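Progress Report: Kurnunden Clothing and Laundry Skills Program
Prepared for the Mallance Fund
February 28, 2022
Submitted by Pin-yu Yip, Program Lead

Dear Mr. Janjua,

I am so pleased to be sending you this report. When we applied to the Mallance Fund, we asked for help with something that sounds very small. We wanted a proper place to sort, fold and pack donated clothes, and a set of simple folding lessons to go with it. The place is up and in use, the lessons are mostly written, and the clothes going out of our door look better than they ever have. I'm writing this with a stack of folded towels at my elbow, so please forgive me if I get carried away!

What the grant paid for

The grant of $1,000 has gone toward tables, shelving, bins, labels and the printing of the lesson cards. We have spent most of it. The only large item still open is the second set of shelves, which Tsao has promised to deliver when their next shipment comes in. Chak-lun Hsu called them again last week and they were very nice about it, but they wouldn't give him a day. The receipts are in the envelope with the paper copy of this report.

We bought our labels from Eltia in the end and not from the shop named in our application. They were cheaper and they stick better to cloth bags. I hope that is all right. The difference went into more bins.

The folding table

Of everything we bought, the tables have made the biggest change. Before, we folded on whatever was free, and that often meant the arm of the couch. Now we have a plain white surface made of two tables pushed together, against a light gray wall. The near half is for the item in hand and for finished folding. The far half, by the wall, is for things that still need a decision, such as a shoe that has lost its partner or a towel that has been picked up and put down again by three different people.

Tanveer Bajwa was the one who asked for white. He wanted people to be able to see stains, lint and loose threads before a piece gets packed, and he was completely right. We catch a lot more now. The seam between the tables is a little annoying when you are smoothing out something thin, so we have been teaching people to keep small pieces well to one side of it.

Socks have their own place in all this. Our first lesson card is about socks because everyone has them and everyone has an opinion on them. The card says to lay the sock flat, take it by both ends, and pull gently until the foot and leg are in line. The heel will always bunch up a bit. You smooth it with your palm and then look for the mate. Finished shirts and shorts go off to the right in a short stack, heavier piece on the bottom, so there is room left in the middle.
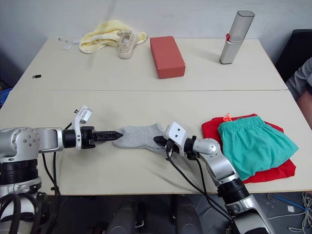 Lesson cards

We planned to write 9 cards, and 7 are finished and printed. They cover socks, hand towels, T-shirts, shorts with an elastic waist, long pants, sweaters and pillowcases. The last two, fitted sheets and baby clothes, are still in draft. Fitted sheets are giving us trouble. Yao-tsung Tam has a way of doing them that works beautifully when he does it and for no one else so far, and we have rewritten that card over and over. He is going to try it with drawings in place of words.

Each card is one sheet, printed on both sides. The front has the steps in short sentences. The back has a few notes on washing and on what to do if the piece is damaged. We kept the English very plain, since many people in the program are still learning it, and we used the same few verbs all the way through: lay, smooth, fold, turn, press. I had wanted to use "crease" as well, but I was outvoted.

People take the cards home, which we did not plan for and which I love. One mother told me her son now folds his own shorts and gets upset if anybody else touches the pile. We will need a second printing before long.

What we have learned about folding

I could go on about this for pages, but I will stick to the parts that changed how we work.

The first is that the edge matters more than the fold. If you begin with one straight side, everything after it comes out square. So every card now starts with the same step, which is to choose the straightest edge and line it up before doing anything else. For shirts it is often the side seam. For towels we use the long side and leave the hem band at the top, facing up, where it is easy to check.

The second is about hems. A hem is a doubled strip, so it is thicker than the rest of the cloth and likes to ripple when the fabric under it shifts. Soft knits and cotton pieces are the worst for it. People tend to press down hard in the middle and push the wrinkles out to one corner, and then that corner lifts up off the table.

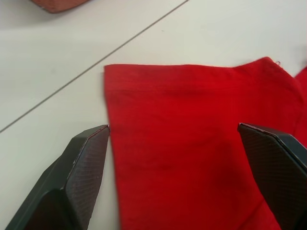 We now teach everyone to work from the straight side outward with a flat hand, a little at a time, and to go back and lift the far corner before pressing it down. It takes a few seconds longer. The stacks are flatter for it, and they stay flat in the bins, so the extra seconds come back to us when we pack. While your hand is at the hem you can also feel for loose threads and leftover tags. Small scissors hang on a hook by the shelves for exactly that job.

The third thing is that color helps. We used to stack by size only. Now, within a size, we put strong colors together where we can, and it has made finding things so much easier. A family asking for something red in a child's medium can have it in their hands right away. Chak-lun would like me to add that this was his idea. It was, and it was a good one.

Packing and giving out

Bags are packed from the finished stacks and each one gets an Eltia label with the size and the type of clothing. A standard bag holds up to 9 folded pieces. We tried squeezing in more, but the bottom ones came out looking as if they had never been folded in the first place.

We have also changed the order in the bag. Towels go in first, then pants, then tops, with socks tucked down the side. Shoes go in a separate bag, always, even when they look clean. Single shoes wait by the wall for a while before we give up on them, and we have had some very happy reunions.

Things that have not gone so well

The bins we chose are too deep. People reach in for something near the bottom and undo the whole pile on the way. We would pick shallower ones next time, and Tanveer is looking at whether the ones we have can be fitted with a divider.

We also thought folding lessons would work best with a large group, and they don't. Past a certain number, people at the back can't see what the hands are doing and they start to chat (very pleasantly, but still). Lessons are now kept small and we run them more often. That has meant more hours for Yao-tsung and me than we put in the plan.

Our sorting is slower than I would like too. Clothes arrive mixed with all kinds of things that aren't clothes, and each one has to be dealt with somehow. We are thinking of adding one more bin near the door for household items, so that they don't all drift to the back of the table and stay there.

What comes next

Over the coming weeks we plan to finish the last two cards, put up the second shelves when Tsao delivers them, and order the reprint. We would also like to hold 3 open afternoons where families can come in, try the cards at the table and take home what they fold. Several people from the first lessons have offered to help teach, and I can't tell you how happy that makes me.

If there is anything left in the budget after the printing, I would like to spend it on a good steamer. Please let me know whether that would fit under the terms of the grant or whether I should write to you separately about it.

You would be very welcome to visit. Bring a fitted sheet if you have one, as Yao-tsung needs the practice and so do the rest of us.

With warm thanks,

Pin-yu Yip
Program Lead, Kurnunden Clothing and Laundry Skills Program

Enclosed: receipts, one set of printed lesson cards, draft of the fitted sheet card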